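Home News Reviews Fitting Dealers Classifieds Contact

Larnard opens second fitting shop for camper heaters and roof vents

10/01/2024

Larnard, the RV and camper van accessory dealer, has opened a second fitting shop on Saithong Road. The new shop takes over all heater and roof vent work from the company's main store, where customers had been waiting well into the next season for a slot.

The building has 4 drive-in bays. Two are long enough for a Class A motorhome, and the others are meant for camper vans and smaller Class C rigs. Travel trailers can be dropped off in the side lot and moved inside by the staff. The doors on the two long bays were raised before opening so that rigs with roof air conditioners can get in without letting air out of the suspension.

Larnard said the move came after a busy spring. In May the company had 62 heater jobs on its books and only one bay free to do them in, with awning and tow bar work taking up the rest. Some owners canceled and went elsewhere. Others took the heater home in its box and fitted it themselves, and a few of those came back in later to have the fuel line or the exhaust run done over.

"We were turning away people who had already bought the heater from us," the company said in a statement. "The old shop was set up for awnings and hitches, and it does those well. Heaters need more time in the bay, and the van can't be moved while the floor is open."

Two product lines will be fitted at the new location. The first is the Isivo range of gasoline and diesel air heaters, which Larnard has sold over the counter for several years. The second is the Wadero roof vent, a powered fan with a rain cover that fits the standard square roof opening found on most vans and trailers. Larnard will also fit heaters and vents bought somewhere else, but it will only cover its own labor on those jobs, and the customer has to bring every part in the original packaging.

Standard labor for an Isivo air heater in a van is $400. That price covers a single hot air outlet, a fuel pickup from the vehicle's own tank, the exhaust and intake under the floor, and the wall controller. Extra outlets, longer duct runs and separate fuel tanks are charged by the hour. Larnard said larger motorhomes will be quoted one at a time after a look underneath, as tank and frame layouts differ too much for a flat price.

Roof vents are a shorter job if the opening is already there. Where a new hole has to be cut, the shop will frame it on the inside before the vent goes in. Customers are asked to know what is above their ceiling panel before they book. Wiring for lights and solar panels often runs across the roof near the place where people want a vent, and moving it adds to the bill.

Most heater work should be finished the same day. Rigs are to be at the shop when it opens, with the area around the seat base or under the bed cleared out, and with at least a quarter tank of fuel. The heater is run before the vehicle is handed back, and the owner gets a short walk-through of the controller and the shutdown steps. Owners are then asked to come back within 30 days for a free check of the fuel clamps and the exhaust joint. Missing the check does not cancel the cover on the work, Larnard said, but it does want to see every rig again before the cold weather sets in.

The main store will keep its awning, bike rack and hitch business, and the parts counter there stays as it is. Heater spares, including glow plugs, fuel filters and intake mufflers, will be stocked at both places. Returns can be made at either one with a receipt.

Larnard has also changed how it handles bookings. Until now, heater jobs were written in a book at the counter and confirmed by phone. They now go through the booking page on the company's site, which asks for the make, year, wheelbase and fuel type. Photos of the spot where the heater will go can be added and are recommended for older vans and for anything that was converted at home. Customers who already have a date at the main store do not need to book again. They will get a message with the new address.

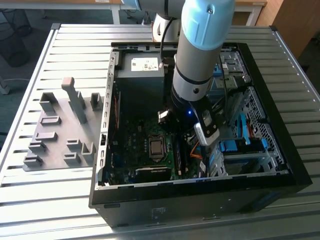
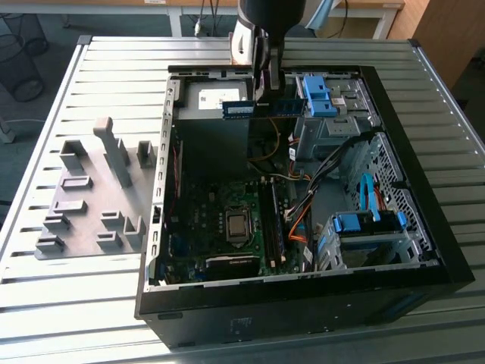

A robot arm reaching down to an open desktop computer tower.

Winter hours at Saithong Road are the same as at the main store. There is parking for rigs waiting to go in, with two electric hookups, but no overnight stays are allowed on the lot. Larnard said it may add water heater and floor heating work next year if the bays are not full with what it has now.

Related items
Choosing between gasoline and diesel for a van heater
Roof vent covers: what to check before winter
Awning fabric care after a wet summer
Wadero updates its wall switch for roof vents
Trailer parking rules at the Larnard main store

Comments

Guest
Had an Isivo put in at the old shop last year. Work was good but I waited a very long time for the date, so this is welcome news. Does anyone know if they will do the heater and a vent on the same visit?

Roadside_Tan
I asked about that when I booked. They said yes for vans if the roof hole is already cut, otherwise they want it for a second day. You need to put both on the booking page or they only hold the bay for one.

Guest
$400 seems fair if it includes the fuel pickup. Dropping the tank on mine was the worst part of doing it myself and I would not do it again.

slowlane camper
Wish they did trailers with propane furnaces too. Called and was told no plans for that at either shop.

Guest
The turn into the side lot is tight if you come from the highway end with a long trailer. Go past it and come back from the other direction.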